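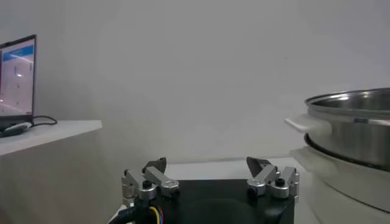 Tâches ménagères : la cuisine résiste encore aux robots

2021-02-09 – 5 commentaires – 30 partages

Drarholm a publié mardi les résultats de ses essais de manipulation en cuisine. Le bras, équipé d'une pince à deux doigts parallèles, devait saisir une casserole par sa poignée, la déplacer puis la reposer sur son socle. La campagne totalise environ 2000 essais.

Les échecs se concentrent sur la prise : le métal poli perturbe l'estimation de profondeur, et une poignée saisie de biais pivote entre les doigts. Le transport de récipients pleins n'a pas été testé. « Pour un foyer, la cadence reste insuffisante », indique Niilo Salminen, responsable des essais.

Une deuxième série, consacrée au rangement de rayons, débutera en mai avec Isisell.

Ce site utilise des cookies. Accepter – Paramétrer
Contact – © Geltine – Haut de page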